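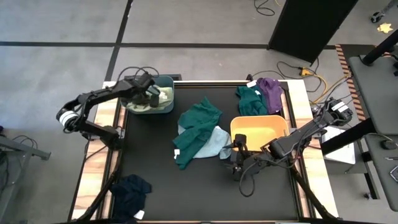

Two bins on a worktable, one holding a pale green cloth and the other empty.

Home | News | Community | Weather | Obituaries | Contact

Dec 22, 2025
By the Drelavham news desk

Drelavham's winter clothing swap goes to Saturday-size crowds and a second hall

The winter clothing swap at the old Promcombe school hall has outgrown its one room, and when it comes back in February it will spread across the corridor into the former lunchroom as well. That will be welcome news to anybody who stood in line this month with a bag of outgrown snow pants over one arm and a restless toddler on the other.

In all, 826 pieces changed hands over the two afternoons of the December swap, up from 486 at the same event last winter. Most of it was children's wear, as it usually is, with coats and boots going first and a great mountain of knitted hats that seemed to get taller as the day went on (somebody in Drelavham is a very fast knitter, and we thank them). Grown-up coats were harder to come by, and the organizers would dearly love more of them next time, especially the larger sizes.

For those who haven't been, the swap works on the honor system and always has. You bring what your household no longer wears, you hand it over at the door, and you take home whatever you can use. There are no tickets or tokens, and you are welcome to come with nothing at all. Clothes should be clean and have working zippers, though a missing button is fine. The mending table by the stage has a jar of spare ones that goes back to the very first swap, and a good many of them are from coats that must have been very grand in their day.

The mending table had a busy time of it, too. Hems were let down, elbows were patched, and one much-loved wool blanket, brought in from out on the Jelley road with a hole you could put your head through, went home again with a square of red plaid sewn in the middle. Anyone who would like to learn a bit of darning can pull up a chair in February and be shown how. Needles and thread are provided, but do bring your reading glasses if you need them, as the light on that side of the hall is not what it could be!

Linens were new this season. Towels, tablecloths, pillowcases and the like had always been turned away for lack of space, and this year they got a corner to themselves. Whatever wasn't chosen was sorted at the end of the second afternoon, with the good pieces set aside for February and the worn ones, 19 bags of them, sent off to be cut up for rags. Nigam Laundry on the square washed the hall's own table linens free of charge afterward, which was a kind thing to do in what must be one of its busiest weeks.

The extra room should help with the line, which at one point on the first afternoon ran down the steps and past the bike rack. Baby and toddler things will move to the lunchroom, where there is space to park strollers, and everything else will stay put. Coffee and soup will be served from the hatch between the two, and there is talk of bringing back the cinnamon rolls, which ran out so early this month that a number of people thought they were only a rumor.

Doors will open at 9 in the morning for the February swap, an hour earlier than before, and close in the middle of the afternoon. The dates will be posted on the hall door and at the Drelavham library once the heating repairs have been scheduled. Drop-offs will be taken at the library's side entrance all through January during regular hours. Please tie shoes together by their laces, and please check the pockets. The lost property box from this month's swap has in it a set of house keys, one very nice leather glove and a child's library card, and all of them can be claimed at the front desk.

Filed under: Community, Around Town, Reuse and Repair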